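Prüfliste Verkaufsstelle Mobilgeräte, mit Anmerkungen
Objekt: Ladengeschäft Ovik, Verkaufsfläche und Lager
Prüfdatum: 6. Januar 2019
Prüferin: Faustine Millet
Begleitung vor Ort: Killian Sabatier (Filialleitung)
Bewertung: i. O. / Mangel / n. g. (nicht geprüft)

1. Vorführgeräte

1.1 Ladekabel und Netzteile ohne sichtbare Beschädigung: Mangel
Am Vorführplatz 4 liegt die Isolierung am Gerätestecker frei. Kabel außer Betrieb genommen, Ersatz aus Lagerbestand. Alle übrigen Kabel ohne Befund.

1.2 Diebstahlsicherung löst bei Abzug aus: i. O.
Geprüft an allen 29 Vorführplätzen. Der Alarmton ist im Lager schwach hörbar. Keine Vorgabe verletzt, dennoch Hinweis an die Filialleitung.

1.3 Gehäuse und Akku ohne Aufwölbung: Mangel
Ein Gerät der Reihe Leteck mit abgehobener Rückseite. Gerät abgeschaltet, getrennt gelagert und gekennzeichnet. Siehe 3.2.

1.4 Demo-Modus aktiv, keine Kundendaten auf dem Gerät: i. O.
Auf einem Tablet war ein fremdes Mailkonto angemeldet. Konto im Beisein von Herrn Sabatier entfernt, Gerät zurückgesetzt, Nachprüfung ohne Befund.

1.5 Wiedergabe der Demoinhalte auf Großbildschirmen: i. O.
Alle Dateien des Pakets Cevport laufen ohne Abbruch in Schleife. Helligkeit auf Werkseinstellung.

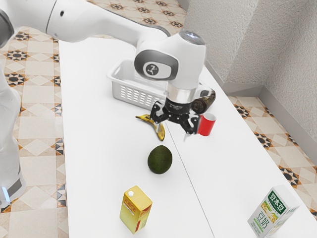
Abb. 1: Roboterarm mit Zweifingergreifer über weißem Tisch (Computergrafik)

2. Elektrische Anlage und Möbel

2.1 Steckdosenleisten fest montiert, nicht hintereinandergeschaltet: Mangel
Unter dem Zubehörregal zwei Leisten in Reihe. Umbau durch Elektrofachkraft erforderlich, Frist zehn Tage. Bis dahin darf die zweite Leiste nicht belastet werden.

2.2 Fehlerstromschutzschalter, Prüftaste: i. O.
Beide Schalter lösen aus. Beschriftung im Verteiler vollständig, der Stromkreisplan trägt noch den Stand vor dem Umbau im August und ist auszutauschen.

2.3 Standfestigkeit der Präsentationstische: i. O.
Kein Kippen bei seitlicher Belastung. Eine Stellschraube nachgezogen.

2.4 Kabelführung im Kundenbereich: i. O.
Die Bodenbrücke an der Kasse ist verschlissen, liegt aber noch plan auf. Bei der nächsten Bestellung mit aufnehmen.

3. Lager und Akkus

3.1 Kartonhöhe und Abstand zu Leuchten: i. O.

3.2 Behälter für beschädigte Lithiumakkus vorhanden, gekennzeichnet, mit Füllmaterial: Mangel
Behälter vorhanden, Füllmaterial fehlt. Nachbestellung bei Ferrand unter Artikelnummer 721. Das Gerät aus 1.3 steht bis zur Lieferung im feuerfesten Schrank.

3.3 Rücksendungen getrennt von Neuware: i. O.
Rückläufer liegen im abschließbaren Fach. Die Liste der Seriennummern wird von Mwajuma Gachanja geführt und stimmt mit dem Bestand überein.

3.4 Temperaturprotokoll: n. g.
Datenlogger ohne Batterie. Wird bei der Nachprüfung erfasst.

4. Kamera- und Displayprüfung an Vorführgeräten

4.1 Nahbereich, Autofokus: i. O.

4.2 Darstellung feiner Strukturen auf dem Display: i. O.
Testbild in voller Auflösung geöffnet, Betrachtungsabstand 30 cm. Kein Farbstich, keine Pixelfehler.
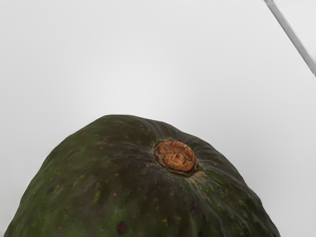 Abb. 2: Avocado mit Stielansatz, Nahansicht (Computergrafik)

4.3 Displayschutz der Vorführgeräte: Mangel
Folie an vier Geräten eingerissen, an einem mit scharfer Kante. Dieses Gerät sofort entnommen, die anderen bis zur Nachprüfung neu bekleben.

5. Offene Punkte

1.1 Kabel entsorgen, Ersatz dokumentieren: Sabatier
2.1 Elektrofachkraft beauftragen: Régis Lefèvre
2.2 Stromkreisplan austauschen: Lefèvre
3.2 Füllmaterial bestellen: Gachanja
3.4 Batterie einsetzen, Protokoll starten: Gachanja
4.3 Folien ersetzen: Sabatier

Nachprüfung durch Solène Brunet nach Ablauf der Frist zu 2.1. Kopie der Liste verbleibt in der Filiale.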